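Kamel 2 gives two-armed robots a gentler way with the washing-up

The robotics software team at Sindirier has released Kamel 2, a new version of its planning and control package for robots with two arms, and there is plenty in it to get excited about. The release went out on Wed 9 April after a long round of testing in March, most of it spent on one very ordinary household job: dealing with a dish rack.

Plates, bowls and cups make a lovely test for a planner. They are curved, they are shiny, and the wires of a rack leave very little room for a gripper to get in. The old version planned each arm on its own and made one wait while the other moved. Kamel 2 plans both together, so the arms can share the space over a rack and still keep clear of each other.

"I used to go and make tea while it worked out who should move first," said Marjan Bakhtiari, who leads the planning work. "Now I have to drink it cold from the day before!"

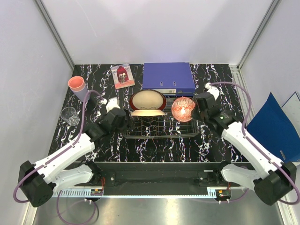
What has changed in the software

The biggest addition is a grasp checker called Stilero. It looks at the wrist camera picture as the fingers close and compares the edge it can see with the edge the planner expected. If the two disagree, the arm stops, opens slightly and tries a new angle. Strong patterns and bright reflections used to confuse the old edge finder badly, so Setareh Mahmoudi retrained it on 2,351 pictures of everyday crockery.

The team ran more than 1,000 planned grasps on the new code before release. There is also a replay tool, written by Gebremedhin Tesfamariam, that lines up the camera pictures with the joint readings and lets you step through a grasp moment by moment. It is great fun to use - and very handy when a bowl has ended up at a funny angle.

Existing users should note that 62 settings have been renamed. A small script in the tools folder will convert old files, though it does not yet handle custom gripper shapes. 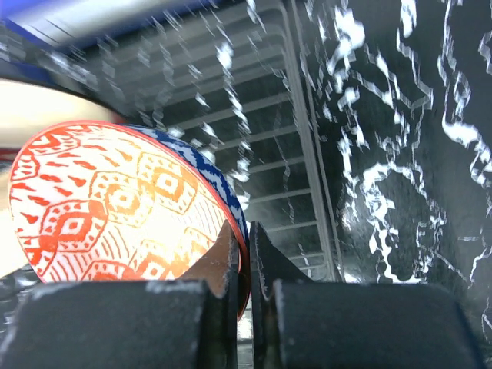
Can Kamel 2 be used without wrist cameras?

The planner runs happily with a fixed camera alone, but Stilero needs a camera at each wrist and stays switched off if it can't find them. Bijan Heydari is looking after questions about camera set-up through the project's support page.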